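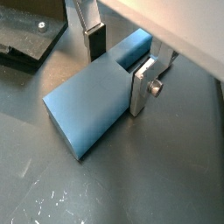 Leen Jaber thinks the hand-guiding rule should go in as written, no exceptions, and I promised her I'd put it up here word for word before we argue any more by email. So: "Nobody puts a hand inside the taped line while the arm has power, including for teaching grip points." Have at it, folks, and please be kind to each other, we all have to share the bench.
Posted by benchkeeper_ro, January 2022

fernhollow
Thank you for typing it out, I'd only heard it secondhand and what I heard was a good deal scarier. I'm mostly for it. My one worry is the teaching part. When I'm setting a grip on a foam block I like to nudge the block a hair while the fingers are just short of touching, and if I have to cut power every time, a job that takes me 3 minutes is going to eat my whole lunch. Could we say "power on but in reduced speed, with the stop button in your other hand"? That's how we did it at Timmermans and I was there a good long while.

LeenJ
I hear you, and I know how careful you are, but the rule has to work for the new people too. Reduced speed slows the arm. On our cell it does nothing at all to the gripper, which closes at whatever force the last program left behind. I checked this in December with Rosaire standing next to me, and we were both surprised. A foam block forgives you. A finger with a metal plate on either side of it is another story.

R_Friesen
Confirming what Leen says. We set the arm to its slowest and the gripper still snapped shut like always. I'd add a second line to the rule: write the grip force on the card before you walk away, so whoever comes next isn't guessing. I keep mine on an index card taped to the pendant, very low tech, and it has saved me more grief than I can tell you.

fernhollow
Well, shoot. I did not know that about the gripper, and I take back about half of what I said. I still think cutting power completely is overdoing it if the gripper can be locked out on its own.

tallgrass_mo
Long-time reader, not much of a poster. At the Condier shop we have a separate switch for the gripper and it's lovely, but it took a good bit of wiring and somebody who knew what they were doing. If you haven't got that, I'd go with Leen. Also, since we're on good habits, could the sheet say something about checking the finger screws and the pads? We do it every 2 weeks. Ours work loose a little at a time and you don't notice until the grip point has wandered and everyone is blaming the program.

pustemance_fan
I'm going to be the grump. Every line you add is a line people skip. The Pustemance sheet ran to 39 items by the time I left and I'd bet you a pie that not one person read past the first page. Keep the hand rule, keep Rosaire's card, and put the screws on the maintenance list where they belong.

tallgrass_mo
Fair enough, I can live with that, so long as there is a maintenance list. Is there one?

benchkeeper_ro
There is! It's in the Bovberg binder, and I'll admit it needs some love. I'll add the screws and pads tonight. On the big question, Leen, would you be all right with "while the arm or the gripper has power", and then if we ever get that separate switch we come back and look at it again?

LeenJ
Yes to adding the gripper. As for looking at it again, only after somebody tests the switch and writes down what they found. I'd want to see it in the binder before a single hand goes over that tape.

fernhollow
I'll do the testing if someone else does the wiring. My soldering is a disgrace.

R_Friesen
I can wire it. Give me until the cell is free for a full 24 hours, and please don't anyone leave a job running over it again.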